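Aller au contenu
Accueil Archives Outillage Banc d'essai À propos Contact
Rechercher sur ce blog Rechercher

Deux pinces, un marteau et beaucoup de promesses

17 novembre 2019

J'avais dit que je ne referais plus de comparatif de préhenseurs. Le dernier m'avait coûté un mois de soirées et une fâcherie avec un fournisseur, et la conclusion tenait en une ligne : prenez celle dont on trouve les pièces. Et puis Prarnum a sorti sa pince Palomino, Stikport a répondu avec la Plumon, tout le monde s'est mis à répéter les deux fiches techniques sans jamais avoir serré quoi que ce soit avec, et me revoilà.

Pour ceux qui n'ont pas suivi, les deux se vendent comme des pinces « universelles » à deux doigts, pour petits bras de table. Le mot universel m'agace depuis longtemps. Une pince universelle, dans les brochures, c'est une pince qui attrape des cubes en mousse et une balle de tennis. J'ai chez moi assez peu de cubes en mousse. J'ai des outils, comme tout le monde, et c'est avec ça que j'essaie.

Côté prix, la Palomino m'a été facturée 405 euros, port compris. La Plumon, 177. L'écart est assez gros pour qu'on ait envie de le voir quelque part, dans la force, dans la finesse, dans le logiciel, n'importe où. Prarnum annonce une ouverture de 90 millimètres et Stikport la même chose, au millimètre près, ce qui me fait penser que l'un des deux a lu la brochure de l'autre.

Je ne vais pas dire tout de suite laquelle j'ai gardée. Je vais seulement dire que j'ai commencé avec un préjugé en faveur de la plus chère, parce que j'avais payé, et qu'il faut se méfier de ça quand on lit des essais (les miens compris).

Le montage

J'ai fait au plus simple : deux bras identiques, côte à côte sur le même profilé aluminium, qui travaillent sur le même plateau. Un objet attrapable par l'un doit l'être par l'autre, à la symétrie près. J'avais envisagé de n'utiliser qu'un seul bras et de changer la pince entre les séries, mais à chaque démontage il faut refaire le zéro, et on finit par comparer ses propres réglages.

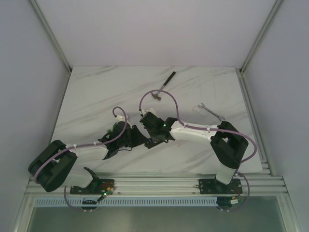
Le câblage m'a pris plus de temps que tout le reste. Sur des bras de cette taille, une gaine trop courte tire sur le poignet en fin de course et fausse la mesure d'effort, et une gaine trop longue va se promener là où il ne faut pas. J'ai fini par laisser du mou près des pinces et par clipser le reste le long du bras. Les deux constructeurs fournissent des attaches. Aucun des deux ne dit où les mettre. La notice de Stikport fait 8 pages, dont deux de garantie, et celle de Prarnum renvoie à une vidéo qui renvoie à un forum.

Autre détail qui n'intéressera que ceux qui achètent : la Palomino exige son propre pilote, qu'il faut relancer après chaque arrêt d'urgence. La Plumon parle un protocole série tout bête. J'ai écrit de quoi l'ouvrir et la fermer pendant que l'autre téléchargeait sa mise à jour.

Ce que j'ai essayé

Les objets d'essai de la première série étaient un marteau et une clé plate. Pas très glamour, mais ils posent de bons problèmes. Le marteau a sa masse tout au bout, et si on le prend par le manche il pivote dès qu'il décolle. La clé est fine, en métal lisse, posée à plat, et il faut venir la chercher presque au ras de la table.

Sur la clé, j'attendais la Palomino, dont la publicité vante la « préhension fine ». Elle y arrive quand l'approche est parfaite. Dès que je décalais un peu le point de prise, les doigts poussaient l'outil devant eux comme un chasse-neige. La Plumon fait pareil, en moins silencieux. Je ne vois pas la différence de prix ici.

Sur le marteau, les choses se séparent un peu. La Palomino serre plus fort et, surtout, elle garde son effort : le manche tourne moins entre les doigts. Avec la Plumon, il fallait prendre plus près de la tête, et encore, je n'aurais pas laissé ma main dessous. Un bon point pour Prarnum, donc, même si un bout de caoutchouc antidérapant collé sur les doigts de la Plumon a rattrapé une bonne partie du retard. Je précise que le caoutchouc venait d'un vieux tapis de souris.

Restait la fonction dont tout le monde parle, le passage d'objet d'un bras à l'autre. On amène les deux pinces face à face au milieu de la table, l'une tient, l'autre vient prendre, la première lâche. Dans la démonstration de Prarnum, c'est fluide comme un tour de cartes. Chez moi, le plus délicat était l'étape d'avant : arriver à placer les deux pinces l'une devant l'autre, à vide, sans qu'elles se cognent. Quelques millimètres d'erreur sur chaque bras, et on a soit un trou, soit un choc. Je me suis donc longtemps contenté de travailler cette position-là, outils laissés au fond, avant de tenter quoi que ce soit avec du métal entre les doigts.

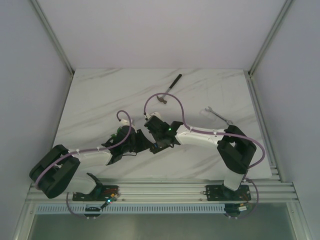

Et le logiciel, alors ?

C'est là que j'attendais les 405 euros, et c'est là que je les cherche encore. L'interface de la Palomino est jolie. Elle affiche une courbe d'effort en temps réel, avec une belle couleur, et un indicateur de « confiance de prise » dont je n'ai pas réussi à obtenir la définition. J'ai écrit à Prarnum pour demander ce que mesurait ce chiffre. On m'a répondu qu'il mesurait la confiance dans la prise.

J'ai fermé la pince sur rien du tout, pour voir. L'indicateur est monté au vert. Je n'en tire pas de grande théorie, c'est peut-être un défaut de mon exemplaire ou de ma version du pilote, mais depuis je ne le regarde plus.

La Plumon n'affiche rien. Elle renvoie une position et un courant moteur, à vous de vous débrouiller. Pour un débutant, c'est rude. Pour moi c'est assez, et au moins je sais ce que je lis.

Laquelle, du coup

Si vous devez soulever des choses lourdes et mal équilibrées toute la journée, la Palomino tient mieux, et je comprends qu'on paie pour ça. Pour un atelier d'amateur comme le mien, je garde la Plumon et je revends l'autre. Je me réserve le droit de changer d'avis si les engrenages lâchent avant le printemps : ceux de Stikport sont en plastique, et la fiche technique reste discrète là-dessus.

Je n'ai pas parlé des caméras parce que je n'ai pas fini. J'ai deux modèles en test et, pour l'instant, les deux me racontent des bêtises dès que l'objet brille. La clé plate leur pose un problème particulier. J'y reviendrai quand j'aurai autre chose à en dire que de la mauvaise humeur.

Ce site utilise des cookies pour mesurer son audience. En poursuivant votre navigation, vous acceptez leur utilisation. OK En savoir plus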